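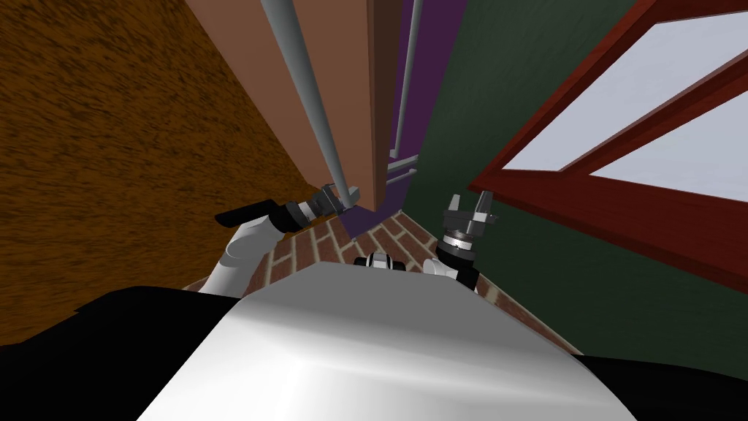
Long gray metal pole, gripped at the lower end.

Air-cleaning ceiling paint: your questions

Does the paint really clean the air?
In a sealed test box, maybe. Your bedroom has a door, a window and people in it. Detimine's leaflet talks about "fresher rooms" and never says fresher than what. We asked for the test report in October and got the leaflet again.

Ciltus says its paint works in the dark. Does it?
The older paints of this type needed strong light, and a ceiling doesn't get much of that. Ciltus says it has fixed the problem with a new additive. It won't name the additive, so we can't tell you more.

Will it get rid of a musty smell?
Any fresh coat can cover a smell for a while. If the room is damp, find the leak first. Merja Hakala painted her back bedroom twice before she had the gutter looked at — the gutter was the problem. 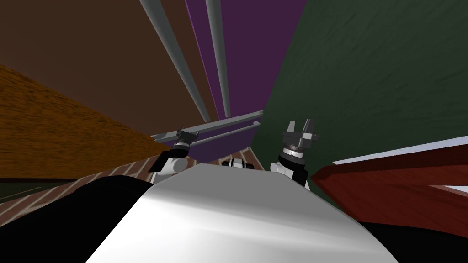 Walls and ceiling fixtures, seen at a steep upward tilt.

Is it worth $60 a can?
Sellbridge sells a plain flat white for a lot less and makes no promises about your lungs. We'd buy that and open a window.

What does the 10-year guarantee cover?
Peeling. Read the second page. The air-cleaning part isn't mentioned at all, and you need the receipt plus proof that you used the matching primer.

The Bailly ad says 2,000 happy homes. Can I trust that?
Ask how they counted. Sarmīte Kļaviņa did, and was told it came from sales figures. So a home is happy if somebody paid.

Can I put it over old paint?
Yes, if the old coat is sound and clean. Glossy surfaces need sanding. If your house is old enough to have lead paint, get it tested before you sand anything.

How many coats?
The can says two. Over a water stain we needed 3, plus stain blocker, and you can still find the spot if you know where to look.

Do you get paid by any of these companies?
No. Thierry Royer buys the cans at full price and keeps the receipts. Corrections are read on Friday.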